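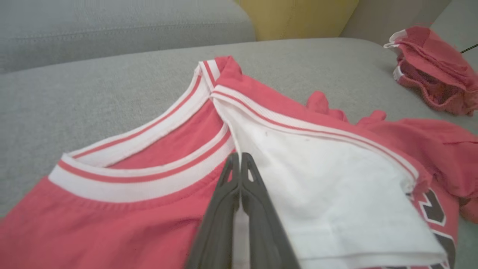 Most books on automation at work begin in a car factory, where the parts are stiff, the floor is painted yellow and the robots have been behaving themselves for decades. This chapter begins with the washing. A car door has the decency to be the same shape on Tuesday's shift as it was on the last one, and cloth has never made any such promise. Take a coral-pink shirt with a striped neckband, spread over a sofa seat with a white panel lying across it and a sleeve bunched up at the side. Anyone who has ever shared a house with a football player could tell you which bit to pick up first. Two dark gripper fingers resting just over the place where the pink meets the white have a harder question in front of them, and so do the people who were told at the last staff meeting that the fingers would be a great help.

The earlier chapters dealt with machines that took over a whole job, or were said to. We now turn to the commoner and more awkward case, in which a machine takes over part of a job and the rest is left lying about for whoever happens to be nearest. The running case is Stenilau, a firm that washes, sorts and sends back clothing for sports clubs, small hotels and a number of households with more money than patience. It employed 37 people when it bought its first folding robots from Clukell. It is an ordinary firm. The tea is poor and the car park is fought over.

What the work was before

Folding at Stenilau was never written down as a skill. It appeared in the pay bands under "general duties", next to sweeping. The folders themselves knew better. They could tell a shirt that had been turned inside out by a child from one turned inside out by a dryer, they knew which clubs complained about creased numbers, and they could do all of it while conducting a long argument about somebody's wedding. Leena Niskanen, who ran the folding room, once tried to draw up a list of what her people did with their hands and gave up on the second page, having got as far as collars.

The list mattered later. When a firm decides which tasks to hand to a machine, it works from the tasks it has names for. Folding had a name. Finding the collar, giving the thing a shake, noticing that the shorts have crept in with the shirts: these had none, so they were not in the contract with Clukell, and they did not go away either.

What the work became

The sales material spoke of freeing staff for more rewarding duties. In the first months the more rewarding duties were as follows: laying garments out flat so the robot could see them, taking garments back when it had got into a muddle, and pressing a green button. Folders became, in the new job titles, "garment flow assistants". The pay band stayed where it was, though it did get a nicer font.

It would be easy to stop there and enjoy ourselves, and a good many articles have done so. But some things did improve. The evening shift had always been hard on wrists and shoulders, and the stiff, heavy items (towels, mainly) went over to the machines early and were not missed. Several of the older staff said they went home less sore. The trouble lay with the pace. A person folding sets her own rhythm and can slow down near the end of the day without anyone remarking on it. A person feeding a robot finds that the robot has no end of the day.

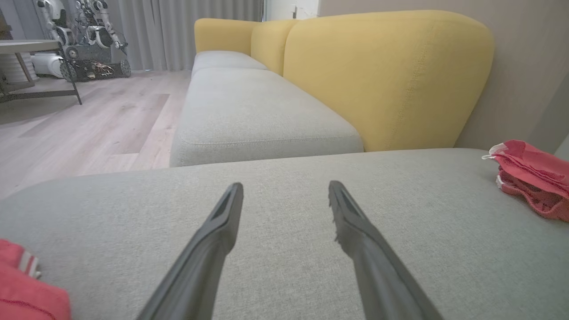

Wanda Mahmoud said that what she minded was the waiting. She would stand there with her hands at her sides while the machine made up its mind, and her own fingers would be folding the thing in the air. She added that she had been told to think of it as a colleague, and that if a colleague had taken so long over a T-shirt she would have had a word.

Her remark deserves more attention than it got. Studies of automation tend to measure effort, and waiting looks like rest. To the person doing it, waiting with a task half in view can be more tiring than the task. You may not leave, you may not sit, and you may not help, since a hand in the working area stops the machine and the stop is logged under your name. We shall call this attentive idleness, and we return to it in the section on supervision.

Management heard a different story, as management will. The weekly report from Clukell showed how many items each robot had finished. It did not show who had untangled them beforehand. On paper the robots were doing splendidly and the assistants were doing very little, and within the year somebody upstairs asked whether quite so many assistants were needed. The answer depends on what you think is being counted, which is the subject of the next section.

Before reading on

Think of a job you have done yourself, paid or otherwise. Write down the parts of it that had a name, and then the parts that did not. Keep the second list. You will need it for the exercise on page 30, where it will be taken away from you and given to a machine.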